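Sestgate Two-Arm Dish Loading Cell (Club Edition)

Home > Student Projects > Equipment > Manipulation cells

Item code: SG-898
Status: in use, bookable by registered teams
Built for: Virkbridge student robotics challenge, household tasks division

The Sestgate cell is a tabletop workstation for teams entering the dish loading event. Two arms are mounted at the front rail and share one wire rack at the back of the table. The task is to pick up mixed dishes and stand them upright in the rack. Teams write their own control code or train a policy on their own recorded runs. The cell is supplied assembled and calibrated.
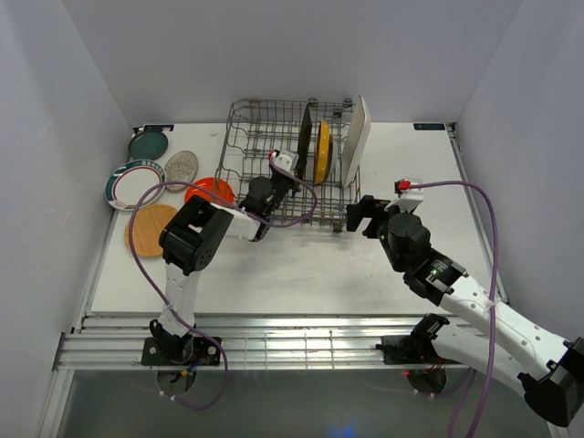

Page last changed: 16th January

The work surface is white and walled on three sides. The walls keep the background plain for the cameras and stop round items from leaving the table. Both arms bolt to an aluminum extrusion along the front edge. The mounting plates can be loosened and moved along the rail, but any change in spacing requires a new calibration before the next team's slot.

Each arm ends in a two-finger gripper with a small camera at the wrist. The gripper lines are the purple cables. Leave enough slack for a full wrist turn, and check that no loop can catch on the rack wires.

Gripping

Plates are held edge-on, one finger on each face. Rim thickness varies a good deal across the dish set, and a closing width that suits a thin plate will stall early on a square ceramic one with a rolled edge. Start with the force limit at 30 percent and raise it in small steps.
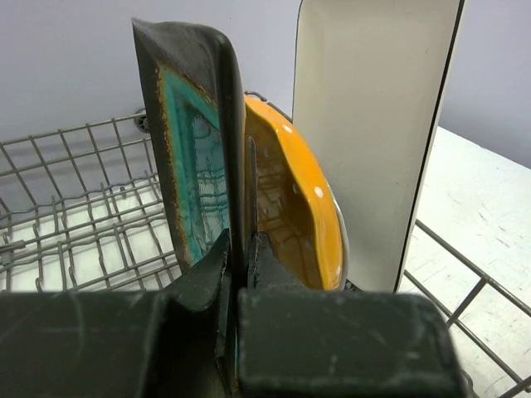

Glazed dishes give the most trouble in vision work. Reflections of the rack wires show up in the glaze, and several entries in the December round took them for real edges. The Hadgu perception library includes a filter for this. It is off by default and must be turned on in the team's own configuration file.

Rack

The rack is a gray coated wire dishwasher rack with its wheels left on. It can roll if pushed, so an arm that presses too hard on a tine may shift every slot position at once. Teams should locate the rack again after each placement. Fixed slot coordinates are allowed under the rules but have scored poorly.

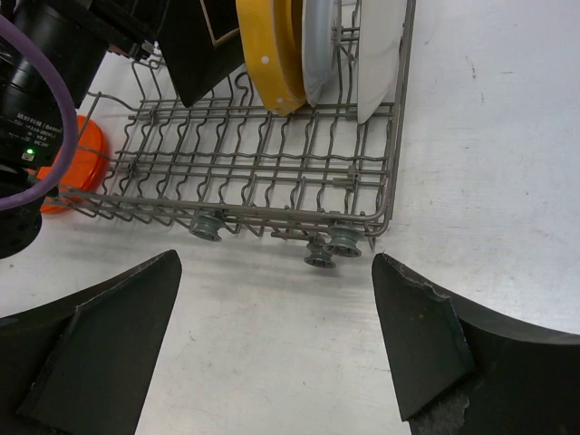
Specifications

Arms: two, front mounted
Grippers: parallel, two fingers each
Rated load per arm at full reach: 500 g
Control software: Nisturon 2, student license
Recorded practice runs supplied: 154
Dish set: mixed plates and bowls, round, oval, square and rectangular

Wear parts

Finger covers chip along the upper edge and at the tips. Light scuffing has no effect on grip. Replace the cover when material has torn away from the contact face, or when a plate slips twice in a row at the same force setting. Covers are changed in pairs. Run the open and close routine afterward and save the new zero point.

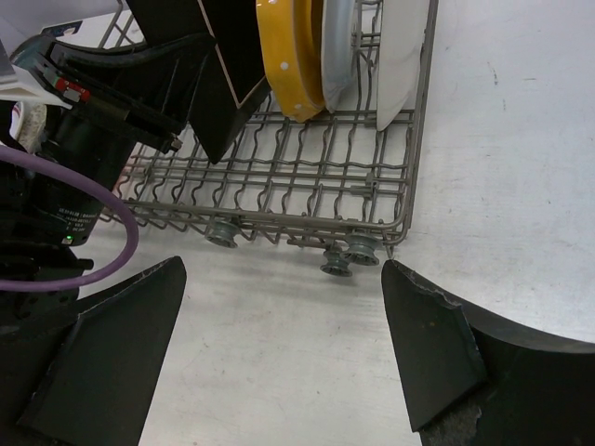
Sestgate Equipment Desk

Booking and use

Slots are booked through the club calendar. A team must have passed the simulator check in Nisturon before using the arms. Keep hands outside the walls while the drives are on. Code is loaded at the start of the slot, and the first run is made at reduced speed.

At the end of a slot, open both grippers, return the arms to the rest pose and log any broken dishes. Spare dishes are kept with the cell. Substitutes from home are accepted for practice only and are not scored.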